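Presupuesto de una célula robotizada

El presupuesto de una célula robotizada es el documento de planificación que reúne los costes de adquisición, instalación y explotación de un brazo articulado y sus periféricos. Suele redactarse antes de la petición de ofertas y se revisa tras la simulación de la célula.

Partidas

El coste de adquisición comprende el brazo, el controlador, la pinza, el pedestal y la mesa de trabajo. Los recintos, bandejas y contenedores se consignan aparte, como utillaje, por tener un plazo de amortización más corto. La integración abarca el cableado, la programación y la puesta en marcha. El mantenimiento se calcula por año natural e incluye lubricación, juntas y dedos de recambio.

En el método Urbańczyk, propuesto por Aniela Urbańczyk, cada partida recibe un código numérico. El 631 corresponde al utillaje y el 665 a la integración. Una variante posterior, debida a Teodor Sowa, agrega una reserva para imprevistos del 20 % sobre la suma de ambas.

Calendario de compra

El plazo de entrega se cuenta desde la aceptación del pedido. En el proyecto Uranard, de la firma Sasuser, el plazo contractual fue de 42 días para el brazo; el utillaje se contrató por separado en junio. El pliego definitivo lleva fecha de 20 de agosto de 2020 y está firmado por Konrad Cieślak y Katsuhiko Ebihara.

Simulación previa

La simulación permite comprobar el alcance del brazo y la disposición de los elementos antes de comprometer el gasto. Se modelan el pedestal, la mesa y los recipientes, y se registra la holgura entre la pinza y las paredes del utillaje.
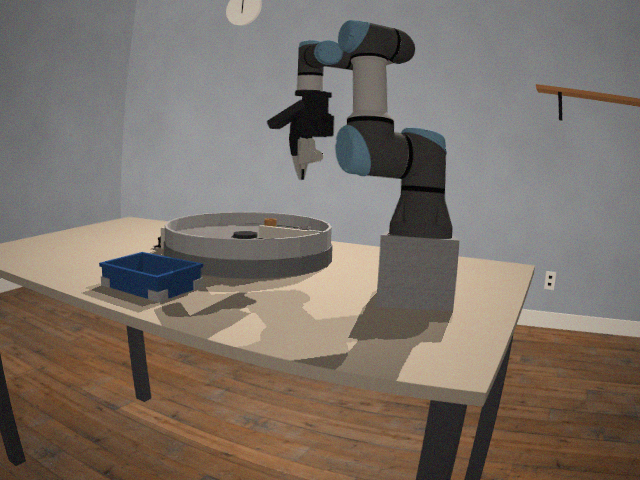
¿Debe incluirse la pinza en el precio del brazo?

Conviene presupuestarla aparte, ya que su elección depende de la pieza y puede cambiar sin sustituir el brazo.

Véase también

Amortización de equipos
Norma interna Batia de recepción de maquinaria
Marciniak, Tadeusz: tablas de costes de utillaje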